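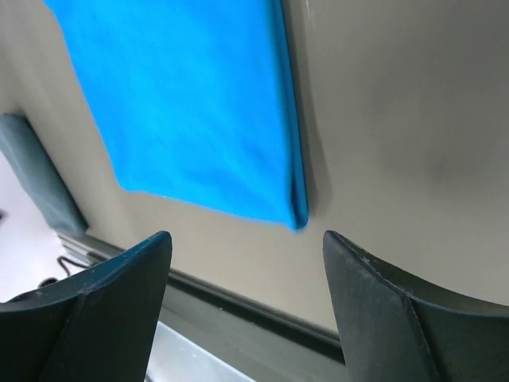 We drove out to Kallow in November for the open house at the Nekimer workshop, and I'm so glad we went, even though we got lost twice and missed the coffee! I had expected a big hall full of noise. They walked us straight to the cloth cell, a single arm with two dark pointed fingers, and we stayed there most of the morning.

The cell practices picking up cloths (a bright blue one when it was our turn at the rail), and our guide told us the fingers take most of the abuse. You can see it when you get close, all those little scuffs and scratches, and more white specks on one finger than on the other. They get wiped down every 200 picks and the tips are checked against a flat gauge. Once a pair has done more than 510 hours it comes off, no matter how good it looks, and a new pair goes on with 3 screws a side. I asked if I could try the screwdriver and they let me, bless them.

The wrist camera has its own routine. After every finger change they line it up again so both tips show at the bottom of the view with a clear gap between them, and that takes 40 minutes if the cable behaves. Ours didn't (the cell's, I mean), so we heard a good deal about cable clips, and about a Lüthi bracket they like much better than the old one.

Lunch was soup and very good rolls. Next spring they're hoping to open the Prodwood building too, and we've already put our names down.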